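Subject: Re: [Janimska-list] Doorway widths and the hall grant
From: Suha Nseir

Hi all, my replies are under the quoted bits. First, a rendered view of a wide doorway with reddish-brown timber posts.

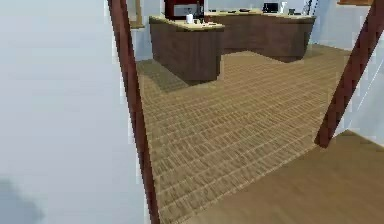

1. Door widths

> Does anyone know if the Sutherland hall has to widen both
> doors before the August cutoff, or only the front one? The
> form says "principal entrance" and we use the side door for
> nearly everything.

Only the one you nominate. We put down our side door at Flulska last year and it was accepted, with a short letter saying it was the one nearest the parking. Measure the clear opening with the door at 90 degrees, not the frame itself. We got that wrong the first time and had to resubmit page 2.

2. Costs

> We have one quote at $1,041 and it seems low.

It probably leaves out the painting and the new threshold. Ours came in at some $500 more once those were added. Ask whether the ramp edge is included too - the carpenter and the concreter each thought the other was doing it.

If the posts are original, check with the heritage officer before anyone takes a saw to them. We kept ours and hung the door on offset hinges, which gained enough room without touching the timber. The colour of the new hinges doesn't match but you get used to it.

I still have our letter and the Naltoseo hinge sheet and can email both. The hall phone is no good at the moment, so reply to the list or write to me directly.

Suha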